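# Equipment Review: Kaltberg Adjustable Work Stool

Issued by the Facilities Office, Sheehan Technical Center. Reviewer: Chinyere Akpan. 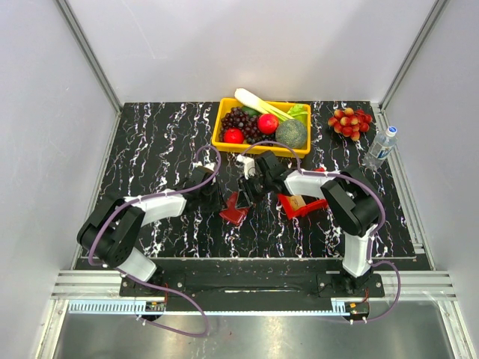

## Scope

The office tested 4 Kaltberg stools from March onward in the drafting room and at the front desk. Staff used them in place of the Trudex model, which has been in service at the Center for many years.

## Findings

The seat is firm and holds its height through a full shift. The lever is stiff at first and needs a strong pull. Two users under average height reported that the foot ring sits too low and cannot be raised far enough. The fabric cleans well with mild soap, although ink left a faint stain on one seat.

Assembly took one person less than an hour per stool. The printed guide omits the washer that goes under the seat plate. Renji Arai, who put the set together, has written a corrected sheet, and copies are kept at the stores counter.

## Cost

The supplier, Clultard, quoted $382 per stool, or $300 without the foot ring. Delivery is included in both prices.

## Rating

Recommended for desk work. Not recommended for high counters until a taller foot ring is offered. Departments may place orders through the stores counter using the standard request form.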